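Annelies Tanner wrote the first draft of The Long Table at Lotasham at night, after her shifts at a hospital laundry. It was 21 pages and had no ending. The finished film runs just over an hour and a half and opens in February.

It follows a choir director, played by Janaína Sampaio, who comes back to her home town after her brother's death and is asked to lead the church singers he left behind. She says no for most of the movie.

"People kept telling me she should say yes by page 15," Tanner said. "I didn't want that. Grief takes longer than that, and so does going back to church."

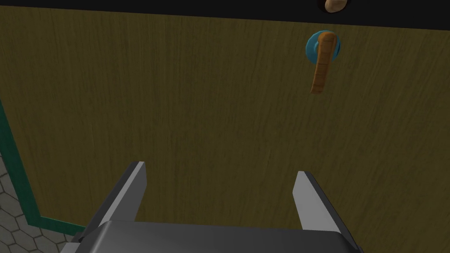
Finding the choir

Sampaio had sung in public once before, at a cousin's wedding. She spent the summer rehearsing with the Quintana parish choir, whose members also appear in the film.

"They were kind, but they corrected me all the time," Sampaio said. "The altos were the worst. I still hear them when I'm driving."

The production company, Nirneo, wanted the final concert filmed in front of 1,000 people. Tanner asked for 500 and got fewer, and she says the smaller crowd helped. The singing was recorded live over two evenings.

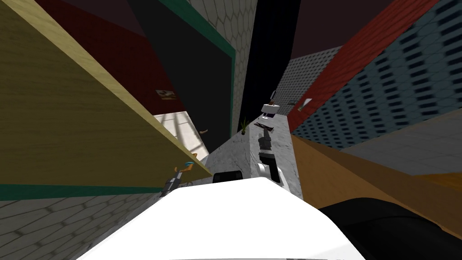
Tanner grew up in a family that prayed before meals and argued during them, and she put some of those arguments in the script nearly word for word. Her mother has read it. "She told me I gave my aunt the best lines," Tanner said.

She is already working on her next script, set on a ferry called the Trinia. Sampaio has asked for a part in it, provided she doesn't have to sing. Tanner hasn't given her an answer yet.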